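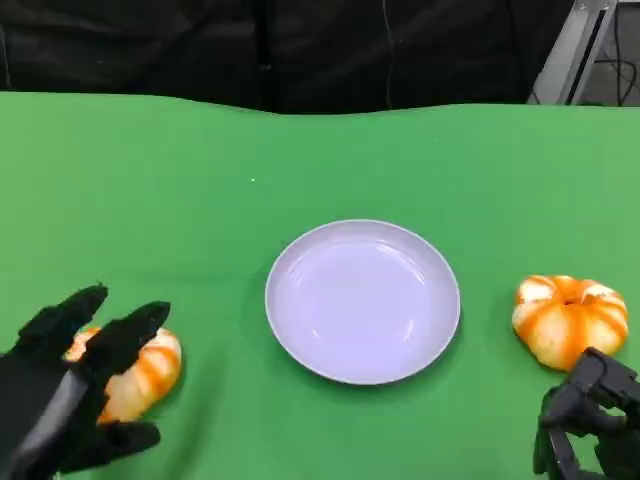 Yaman Stretch Table Cover – Plain Colours

I've been selling these covers from my little shop in Tusbridge for seven years now, and they're still the thing I get the most emails about. So I finally sat down and wrote a proper page (thank you to everyone who nagged me!).

The Yaman is a fitted cover for trestle tables. It goes over the top, hugs the corners and hooks under each foot with a sewn pocket, so you don't get that sad bedsheet look at a market stall. I did craft fairs every weekend for ages before I opened the shop, and I went through every kind of tablecloth you can think of. Clips ping off. Tape leaves gunk. Anything loose goes flying the minute the wind comes up, and it takes your earrings display with it.

Sizes

Small fits a card table. Medium fits the standard 180 cm trestle and is the one most people want. Large fits the 240 cm trestle, and I'd measure twice before ordering that one as some older tables are a bit wider than the newer folding ones. There's a little give in the fabric, but it won't stretch over a table that's a whole hand too wide. I've tried. I put my thumb through it.

Colours

Black, cream, navy, rust, mustard and leaf green. Colours on a screen are never quite right, so if you're trying to match your signs or your logo, ask me for a swatch. They're free, just pay the postage. Mustard sells out every December and I have no idea why!

The fabric

It's a polyester and elastane knit, 130 gsm, made for us by a mill that also does dancewear. I'd call it midweight. The darker colours hide a scruffy tabletop completely, but cream will show through if your table has a dark stain or a big scorch mark, so pop an old sheet underneath. All of them pick up a bit of fluff, and a lint roller in your market box is a good idea whichever colour you go for.

Washing

Cold wash, inside out, no fabric softener. You can wash it at 30 degrees if somebody has spilled coffee on it. Hang it over the line and it'll be dry by the time you've had lunch. Please don't iron it on hot – warm is fine, with a tea towel in between. Fold lines mostly drop out once it's stretched over the table, so I hardly ever bother with the iron myself.

What customers say

"Used mine at the Fukport night market all through summer and the foot pockets are still going strong. My only grumble is that the navy isn't as dark as I hoped, more of a school jumper colour." – Aslı Yurt

Fair point about the navy. I've changed the colour name on the label to "school navy" and I'm much happier with it.

Postage and returns

I post on Tuesdays and Fridays. Orders over $130 go free, everything else is a flat $18 no matter how many covers you buy. If it doesn't fit, send it back within 30 days, unwashed and with the tag on, and I'll swap it or refund you. I can't take back anything that's been pinned or cut, sorry.

Goes well with

The Gruvumham storage bag, which holds two medium covers and has a clear pocket on the front for your price list. I keep my float in there as well, but you didn't hear that from me.

Prices last checked 20 August 2024.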